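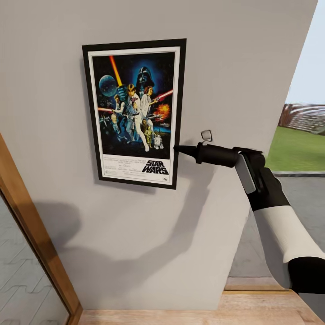 Sim run, poster task, tool tip at the lower right corner of the frame.

22/05/2025 -- club notebook, Bralholm sim group

OK so the poster task finally loads without me having to restart everything! Vinh Lâm swapped the blank rectangle we had on the wall for a framed Star Wars poster, and I have to say it makes staring at the same wall all evening a lot nicer (plus the black frame is way easier to find against the gray than our old white one was).

The job for the Priken round is small on paper. Bring the tool in from the right, put the tip on the lower right corner of the frame, hold, back off. The scoring script gives us 40 seconds for the lot. We set up 112 starts with the arm in slightly different poses and let it go while we argued about pizza. It failed 11 of them, nearly all in the hold, where the tip slides along the frame and the script calls it a miss.
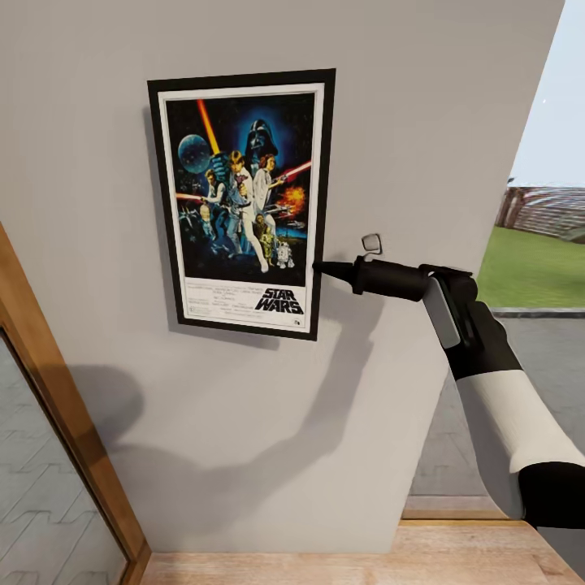 Render: Aiman Khoo / Bralholm sim group

Aiman thinks the slide is a contact setting and wants to turn friction up. I think we're coming in too flat -- the tool is long, so a tiny wrist error gets big by the time you reach the tip. We'll try both, one at a time this time, please, so we know which one did it.

Shadows: I'm leaving them on. The arm throws a big one right across the wall under the poster, and Vinh worried it would confuse the corner finder. So far I can't tie any of the misses to it, but I only went through the logs quickly, so don't quote me.

Still to do:
Rerun the bad starts with a steeper approach.
Ask Vinh where the new wall file lives (I saved over my copy, sorry).
Move the logs off the Quan laptop, it's nearly full again.
Aiman to queue the long batch, 2,000 starts, once we agree on the friction number. We need those results before the July meet.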